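Using Whiteboards in Small Group Teaching
Course handout, Unit 4: Recording Student Work
Instructor: Evanthia Dimitriou 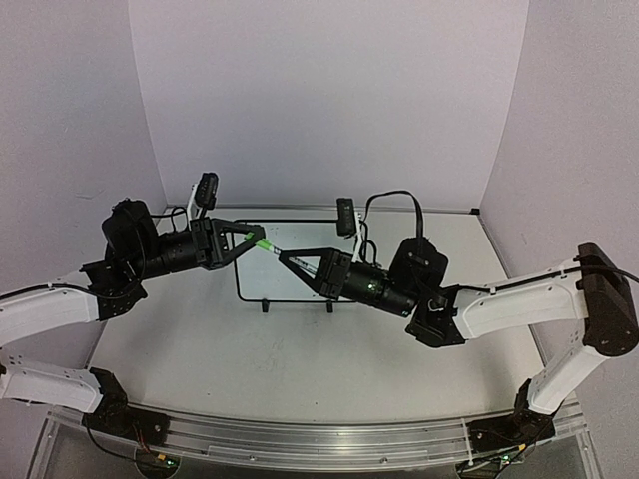

Fig. 1. Green and white marker, with a black-framed whiteboard behind.

Reading for this unit: Travitz, chapter 3, and the Bretby classroom notes (pages 16 to 23 only).

1. Why we record group work on a board

When students talk through a problem, most of what they say is lost by the end of the hour. A board keeps the main points in view while the group is still working. It also lets the teacher see from across the room which groups are stuck. Paper does this less well, since one student tends to own the sheet and the others read it upside down.

2. Board or paper

Use a board for work that will change: first guesses, lists, sketches, trial sums. Use paper for work that will be graded or kept. If a group needs both, have them finish on the board and then copy a clean version. Allow five minutes for copying.

3. Who holds the marker

Travitz treats the marker as a speaking turn. The student holding it may write only what another student has said. Change hands at each new question. In groups of four or more, name a second student to check spelling and numbers.

The Bretby notes take a looser view and let the group decide. This works with older students who know each other. With new groups, one student usually keeps the marker for the whole task.

4. Size and color of writing

Letters should be readable from the far side of the group. Dark colors first: black, blue, then green. Keep red for corrections. Yellow and orange are hard to read under most ceiling lights.

5. Wiping

Do not let a group wipe the board until you have seen it. Wrong answers are useful in the discussion at the end. Ask for a single line through the mistake, with the new answer beside it.

Task for next session

Plan a 16-minute board activity for a class of 23. State the question, the group size, and the rule for passing the marker. Then write up to 500 words comparing your rule with the one in Travitz. Bring a printed copy. Plans without a marker rule will be returned unmarked.

Optional: Baumgartner, chapter 1, on seating.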